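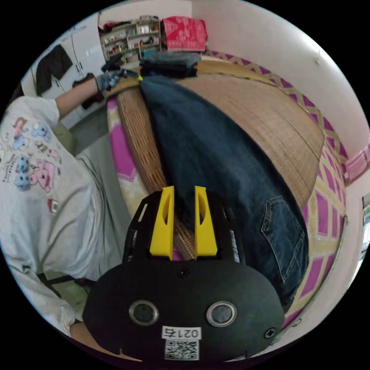
Gikuter - Departamento de Avaliação de Produto

Chamada de participantes: avaliação do kit de pinça manual Rallis em tarefas domésticas

A Gikuter procura participantes para a avaliação de utilização do kit Rallis, uma pinça manual de dois dedos destinada ao registo de tarefas de manipulação em habitações. O trabalho decorre em casa do participante, com a roupa, os móveis e os objetos que lá existem. Não é necessária experiência em robótica.

Âmbito das tarefas

O programa incide sobre têxteis: estender, alisar, dobrar e empilhar peças de vestuário em cima de uma cama ou de uma mesa. As calças de ganga fazem parte da lista obrigatória, pela espessura das costuras e dos bolsos. Uma mão opera a pinça; a outra segura ou acompanha o tecido, com luva de trabalho. O participante executa cada tarefa ao seu ritmo e repete as que forem assinaladas na folha de sessão.

Interessa-nos o comportamento do equipamento em uso prolongado: fadiga do pulso, folga entre os dedos, aderência a tecidos grossos e finos, legibilidade das etiquetas de identificação. As observações são registadas num questionário no fim de cada sessão.

Condições

Duração: 6 semanas, com início em agosto.
Carga: 16 horas por semana, em horário a combinar entre as 9h00 e as 20h00.
Compensação: 996 euros, pagos no final do programa, mediante entrega dos questionários e devolução do kit completo.
Formação inicial: uma sessão presencial nas instalações da Broka, parceira responsável pela manutenção do equipamento.

Requisitos

- Idade igual ou superior a 18 anos.
- Mobilidade normal em ambas as mãos e ausência de lesão recente no pulso ou no ombro.
- Divisão com boa iluminação e superfície livre para estender um par de calças.
- Acordo escrito de todas as pessoas que residam na habitação. As sessões são gravadas em vídeo.

Canhotos podem candidatar-se - os kits para a mão esquerda são em menor número e atribuídos por ordem de inscrição.

O que fornecemos

Pinça, luvas, carregador, estojo de transporte e manual em português. A limpeza dos dedos da pinça cabe ao participante, com pano seco. As restantes intervenções são feitas pela Broka.

Candidatura

Enviar nome, localidade, disponibilidade horária e mão dominante através do formulário de contacto, com a referência 2105 no assunto. As candidaturas sem referência não são encaminhadas. Responsável pelo processo: Yoga Tambunan. Os candidatos selecionados recebem o acordo de participação e a folha de tarefas antes da sessão de formação.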